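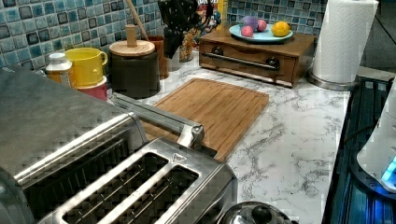
Clearing a kitchen counter takes me four minutes after breakfast. The toaster stays where it is. Mugs go in the sink or on the shelf, the cutting board gets wiped, fruit stays on its plate, and whatever is on the drying rack goes back in the cupboard. I don't think about any of it. I have been reading claims that a machine will be doing this for me by November, and I don't believe them.

I spent 38 years repairing commercial kitchen equipment, first for Semple and then on my own, so I am not against machines. A dishwasher is a fine robot. It does one chore in a closed box, and the box is built around the chore. Nobody asks it to find the plates. The trouble starts when you take away the box and ask the machine to work on the same counter the rest of us use.

Look at what is on an ordinary counter. Polished steel reflects the room and shows a camera things that aren't there. Marble, or a surface made to look like it, is covered in lines that mean nothing. A cup stacked with another cup has to be taken as two things or as one, depending on what you want done. A plum needs a lighter touch than a lemon. A lid with a knob is easy to lift if you come straight down on it, and a nuisance if you come at it from the side.

Picking things up is better than it was. I will give the builders that. A two-fingered gripper can take hold of a mug by the rim and set it down again without chipping it, and it can do that 100 times in a row if the mug is always in the same spot. Move the mug behind the toaster and the job changes. The arm now has to get its whole wrist into the space, and the wrist is a good deal bigger than the fingers.
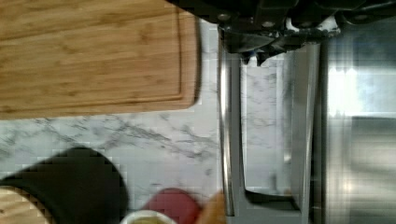 Clearance is the part that gets left out of most articles. A person's hand is thin and soft, and it can slide along the side of an appliance without harm to either one. A metal hand has to stay off the steel, off the stone, and off whatever is standing next to the thing it wants. That means going slowly. The household machines from Prernon and Namano that I have watched at trade shows were both slow, and both were working on tables with plenty of room between the objects.

Shops have it easier. At the Likier plant, where I did my last contract, an arm loaded trays into a washer all day. The trays were one size and came in on rails. When one arrived crooked, the line stopped and a worker straightened it. That arm earned its keep. I wouldn't call it proof that the same arm could empty my drying rack, where no two things match and half of them are leaning on each other.

So my answer to "can they do chores yet" is some of them, in a prepared room, with a person close by. For a household that isn't enough. If I have to tidy the counter before the machine can tidy the counter, I have done the work already.

I would change my mind for a machine that could do one full counter, in a kitchen it hadn't been set up in, every morning for a month. It could take an hour each time and I wouldn't complain. I would still want to see the bill before I let one near my own dishes.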